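The Half Bath, Continued

5 December 2018

When we last left the downstairs half bath, I had removed one strip of wallpaper to see what was underneath. It was more wallpaper. I have now removed all of the first wallpaper and most of the second, and I've met the third, a brown and orange basket weave that somebody must have chosen on purpose, in a store, with other choices available.

The room is about the size of a confession booth. I mention this because everyone I've told about the project has said "oh, that's a weekend," including my brother-in-law Sverre, who has never wallpapered anything but has watched a lot of it. It's been since May. There was a summer in there, and a stretch when I didn't go in at all and we told guests to use the upstairs one.

Some things I know now. The steamer you rent from the place on Henmont Road leaks from the handle, and the water that leaks is the same temperature as the steam. Paste from whatever decade the basket weave went up has turned to something like toffee, and it will come off the wall and go onto your shoes and from there to the stairs. If you score the paper too hard with the little wheel thing, you score the plaster too, and then you own a tub of joint compound and a new hobby.

The plaster part went better than I expected. I put on two coats, sanded, and breathed in a fair amount of it. Ehsan next door lent me his good light, the kind on a stand, and it showed me every ridge I'd left. I gave it back the same evening. I'd been happier without it.

So the walls are ready, or they're as ready as they're getting, and that brings us to the actual problem of what goes on them. My first position was paint. Paint is cheap and you can fix it. But the walls are wavy in a way that paint makes worse, and Touran, who has lived in this house with me for eleven years and has opinions about the half bath that she had been saving up, said that if I'd spent half a year scraping wallpaper off a room just to paint it white she was going to move into the garage.

We ordered samples. Then we ordered more samples. The Pranine catalog is 1,654 pages on the website if you click through one at a time, and I know because the page number sits at the bottom of the screen while you do it, like a meter in a cab. There's a whole section of greens. There is a section called Quiet Stripes. By the time I got to the birds I couldn't have told you what I wanted in a wall, or in a bird.

We taped five finalists up over the toilet and lived with them for a while. A gray linen texture from Wouters that looked very elegant in the envelope and looked like a wet sidewalk on the wall. Two ferns, which were the same fern. A navy with gold dots that Touran liked until she stood up too fast. And a toile from Karnerer with shepherds on it, and one of the shepherds is looking straight at whoever is sitting down. He came off the wall the first night.

My mother's friend Britt-Marie, who used to hang paper for a living, came by for coffee and went in to look. She was in there a long time. She said small rooms are where you're supposed to do the stupid thing, since you only have to look at it for a few minutes and then you get to leave. She also said my corner wasn't plumb and that I should start behind the door. Then she had a second cookie and told me what she'd charge to do it herself, and I laughed, and she didn't.

So we are now shopping in the stupid section, and I have to say the quality of the evenings has improved. Lemons, lobsters, a sort of hot air balloon thing. Touran has a folder on her phone. I've stopped asking what any of it costs per roll.

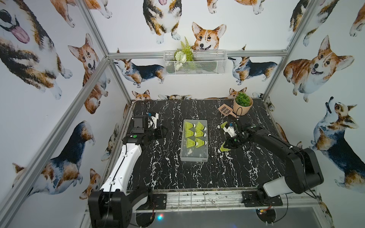

The question I keep coming back to is how much pattern a room can take when it also has a sink in it. Our counter is speckled tan and isn't going anywhere this year, and I'd been using it as my excuse to stay with the gray. But look at watercolor corgis running along the walls behind a black marble-patterned top with white veins all through it. On paper those two should be fighting, and I like them together better than anything we've taped over the toilet. Touran wants the corgis, obviously. I'm holding out for one more round of samples, and I still have to do the bit behind the radiator, where I'm fairly sure I saw a corner of a fourth wallpaper.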